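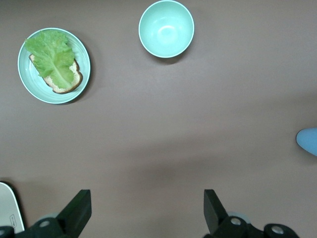
I do the dish and table check at Grerkside every February, before the spring lunches get going, and this year I'm typing up my notes properly so whoever has the clipboard next can read them (my handwriting is a disgrace, I know!). The list itself is the old Stetetti one with my comments stuck under each line. I like to do the dishes with food on them, or at least one of them, and a slice of bread with a big lettuce leaf is about as good a test as you'll get, with the leaf hanging past the end of the bread and nearly reaching the rim of the plate. Ruffled leaves like that shed water everywhere if they haven't been spun, so the lettuce gets its own line further down.

DISHES

Rims free of chips - OK
Run a fingertip all the way around, slowly. The mint green ones have a thin white rim and a small chip can hide in it beautifully, so please don't go by eye. I pulled 2 plates out of the whole cupboard this year, both from the bottom of the stack.

No cracks in the bowls - OK
Tap each one with a knuckle and listen. A good bowl rings and a cracked one goes thud. I also turn them under the ceiling light and look down into the base, where there's a faint ring, and follow that ring with my nail.

Plates sit flat - OK, mostly
One rocks a little. I've left it in use but moved it to the top of the pile so I can keep an eye on it.

Stacks no higher than agreed - NOT OK
We had one leaning tower of bowls again. Please, four to a stack and no more! They are heavier than they look and that shelf is right over where people stand to butter things.

Total count matches the sheet - OK
151 pieces, with the 2 chipped plates already taken off.

TABLES

Surface clean and dry before setting out - OK
Wipe, then dry with a second cloth. The brownish-gray top is terrible for hiding damp patches, so put your palm flat on it and check. I slid a bowl across a wet bit last year and it kept right on going.

Edges smooth, no splinters or lifting - OK
I did this one on my knees with a flashlight and found nothing except old gum.

Legs tight - FIXED
One wobbler by the window. Half a turn with the hex key from the Menon drawer and it was solid again. Put the key back, please, I spent ages hunting for it.

FOOD HANDLING

Separate boards and knives for bread - OK
We're good here. The bread board lives on its hook and I saw it go back there.

Lettuce washed and spun - OK
Cold water, two changes, then the spinner. Shake the leaves over the sink too, especially the curly ones, they hold grit right down by the rib.

Allergen card next to the bread - NOT OK
Missing again! The card for the speckled loaf needs to list everything in it, so copy it from the bag and don't guess. Spare cards are in the Dreno folder.

Fridge temperature - OK
Fridge said 42 when I first opened it, which is too warm for my liking. I turned the dial down a notch and it was reading lower after lunch. Worth looking at again next week, and write the number down this time, me included.

Plates not left out with food on - OK
Anything dressed or topped goes back in the fridge if lunch is running late. Cover it loosely, the leaf goes sad if you squash it.

STILL TO DO

New allergen cards by the bread.
Bowls restacked on the lower shelf.
Two replacement plates, same green if we can get it.
Second fridge reading.

I'll be in at 4 to do the shelf, so leave the step stool out for me.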